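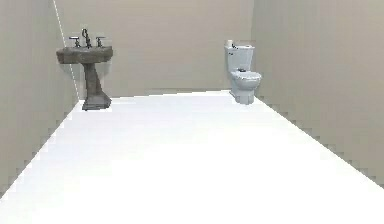

Ticket 2885 – Scoreboard clock and webcast clock out of step

Category: Rink tech > Clocks and scoreboards > Solved

Opened by: Katia Palumbo, Vestby junior hockey
Site: Adomaitis Arena, main rink
Equipment: Kinirum desk controller, four-sided board over centre ice, Ivis webcast software on the club laptop
Priority: High, play-off weekend

What was reported

During the second period of the semi-final the clock on the webcast started to fall behind the one on the board. By the end of the period it was 117 seconds out. People watching at home saw nearly two minutes left when the teams were already going off. The score was right on both all night. Penalties showed on the board but came up late on the webcast, and one never came up at all.

The referee uses the board, so the game itself was not affected. The away side's parents were mostly following online and we had a lot of messages.

The first period was fine. The third was bad from the opening face-off. We hid the clock on the webcast with ten minutes to go and the commentator read the time out instead.

First checks, same night

Restarted the Ivis software. Clock came back correct, ran properly for a short while, then began to slip again.

Restarted the laptop. No change.

Swapped the USB adapter for the spare. No change. The spare is the older grey one and needs its driver loading by hand, so allow a few minutes if you have to do this during a game.

Checked that the Kinirum was set to count down and not up, and that the period length was 20:00. Both correct.

Left the board running with nobody on the ice and watched it against a phone stopwatch for a full period. The board kept good time. That puts the fault somewhere between the desk and the laptop.

Saturday 5th April, morning

Public skating until eleven, so could not use the main lights or the horn before then. Worked at the scorer's bench with the horn unplugged.

Step 1. Looked at the raw feed from the controller using the test screen in Ivis (Tools, then Input, then Show incoming). With the clock stopped, every line arrived clean. With the clock running, lines were missing. When a line goes missing the webcast holds the last time it had, and it seems to carry on from there at its own pace when "Smooth clock" is ticked.

Step 2. Unticked "Smooth clock". The webcast clock now jumped a second or two here and there but always came back to the right time. This is a usable workaround. If you are reading this with a game about to start, do this and sort the rest out afterwards.

Step 3. Followed the cable. It leaves the back of the Kinirum, goes under the rubber matting behind the penalty boxes and up to the webcast platform. It is 40 metres long and it was all one piece last July when it was put in. There is now a join in it behind the away penalty box, done with a small screw block and tape. Nothing is written in the rink book about it.

Step 4. Opened the tape. One of the two data wires was only held by a few strands. Tugging it gently made lines drop out on the test screen straight away. The ground wire was tight.

Step 5. Trimmed both ends back, remade the join with fresh ends and put it in a proper box screwed to the boards, off the floor. The old one was sitting where the penalty box door closes. I think the door banging was what made it worse as the night went on – there were hardly any penalties in the first period and plenty after that.

Step 6. Ran the feed for a full period with the door being opened and shut on purpose. No missing lines. Ticked "Smooth clock" again and ran it a second time. Board and webcast matched to the second at 0:00.

Step 7. Penalties. These were still coming up late, by six seconds each time, even with a clean feed. This was a separate fault. In Ivis, under Graphics, the penalty panel had a delay typed in, I assume from the time the video was going through the old encoder. Set it to zero. Penalties now appear as they are entered at the desk.

Result in the final

Used everything as normal that evening. Clock correct through all three periods and overtime. We lost in overtime, but the time on the screen was right when it went in.

One odd thing. At the second intermission the webcast showed 0:00 for the whole break and not the intermission countdown. The board showed the countdown. I have not looked into this and it doesn't bother anybody much, so I'm leaving it off this ticket.

Still to do

Replace the full cable over the summer so that there is no join in it at all.

Ask the rink to note any cable work in the book at the scorer's bench.

Keep the spare adapter's driver on the desktop of the laptop.

Status: Closed. Please open a new ticket for the intermission clock if it starts to matter.
Katia Palumbo

Comments (4)

dunc_wing19
Was watching the semi from my mum's and thought my internet had gone. Had us a goal up with two minutes to kill and then they were all shaking hands. Final was much better to watch, apart from the ending.

BenchDoor
We have the same controller and had the same thing with Smooth clock. Ours was the plug on the back of the desk unit, the little screws had worked out. Worth checking that before you lift any matting.

Katia Palumbo
Thanks, checked ours and it was tight, but I should have put that in. It's a much quicker thing to look at.

pennybox
Does unticking Smooth clock do anything to tenths in the last minute? Ours stop showing.

Related tickets

Horn sounds twice at end of period
Away team shots not adding on the webcast
Board brightness too low for afternoon games
Loading a new roster into Ivis before face-off
Kinirum desk controller will not hold its period length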